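Thread on condiment labels and why small type fails. I lay out packaging text at Plaler and get asked about this more than anything else I do.

1/ The usual complaint is point size. Point size is the wrong number to argue about. What the eye gets is x-height at a given distance, and two faces set at the same size can differ a lot there.

2/ Last month I went through 536 label files from our archive. I logged x-height, stroke weight, ink color and background for each. Asif Khattak checked a subset by hand and we disagreed on 2 of them, both scans of old proofs.

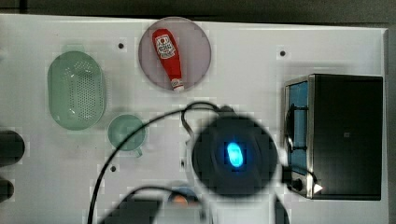
3/ Color contrast gets less attention than it should. Red ink on a white ground holds up well for big shapes and poorly for fine strokes, where any spread in the ink closes the counters. Take the ketchup on the pink plate: red graphics and small red lettering on a white label. At that distance the graphics register and the lettering can't be read. A darker ink would help the fine strokes more than an extra half point would.

4/ Of the 536 files, 67 used a single ink for both the logo and the smallest text. It saves a plate on press. It also means the ink was picked for the logo and the small text has to live with it.

5/ Curvature is the other one. Type on a bottle wraps away from the reader, so characters near the edge of the label get narrower. Iqra Durrani at Clonavow adds tracking toward the edges to offset this. I was skeptical — her test prints were better than mine.

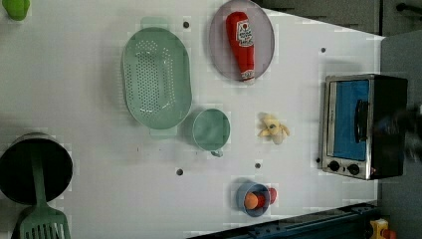

6/ Recognition and reading are separate tasks, and most label reviews mix them up. Recognition runs on outline, main color and one emblem, and it survives a large loss of detail. The red plush bottle lying across the plate says ketchup with a white label, a tomato-like emblem and some small red printing. You get the product from those before reading a word. Ingredients and storage directions have no such backup.

7/ So I now review in two passes. First pass at shelf distance, logo and emblem only. Second pass at arm's length in kitchen light, small text only, read aloud by someone who hasn't seen the copy.

8/ Minhas asked whether a barcode scanner app makes this moot. No. The storage line gets read with the fridge door open and a phone in another room.

9/ Spreadsheet goes up in November, after Lameck finishes cleaning the column names. Stroke weights are in microns, measured from the file and not from print.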